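In Defense of the Plate

Nilton Bermúdez
Sep 24, 2021

I moved to Hullville ten years ago, and since then I have read many articles about how a family should store its small toys. Almost all of them recommend boxes. Boxes with lids, boxes with labels, boxes which fit inside other boxes. I want to speak for a more modest object, the plain plastic plate.

In our house the sorting happens on plates. When my daughter Nayara and I take the loose pieces out of the big bin, we do not put them directly into drawers. We lay some plates on a white table, each one in a different color, and every kind of piece receives its own plate. Caps go in one place, building blocks in another. A plate has a rim, so the round things do not escape, but it has no walls, and a child can see from her chair what is already there.

I like best the pieces which have lost their purpose. A red plastic cap with raised letters on top, for example, belongs to no game. One can read "MEGA" in the ring of letters, and the rest needs patience. My neighbor Chie Kikuchi would throw such a cap away without a second thought, and we have argued about this more than once. My opinion is that a child who finds a cap interesting should be allowed to keep it, and to decide where it lives. 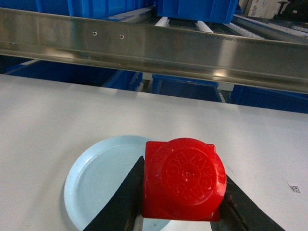
Why not sort directly into boxes?

Because a box asks for a final decision. Once the lid is closed, the matter is finished, and children feel this very well. They become nervous, or they become bored and leave. On a plate everything is still open to discussion. Last August we argued for a whole evening whether the bricks should be divided by size or by color, and we changed our minds 2 times. With boxes I would have lost my patience after the first change.

I also believe that one block alone on a plate receives more respect than the same block among 2,000 others. A yellow-orange brick with two studs, standing upright on a pale green plate, looks almost like something served for lunch. My daughter turns a piece like this in her hand before she chooses. In the bin she never looked at it.

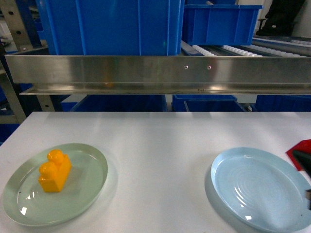

An empty plate also has its use. It says that there is space for a kind of thing we have not met yet, and it invites the child to search for it. I always leave one free, even when the table is crowded.

Of course there are objections. Brodie Tamihana, who taught with me in Giddale, told me that plates take too much room and that the table is needed for dinner. He is right about the dinner. We must finish by six, and then the plates are emptied into the big blue bins — without lids, I admit — and the next day the mixture is again a mixture. For him this is a proof that the method fails. For me the sorting was the good part of the afternoon, and I do not mind to begin it again tomorrow.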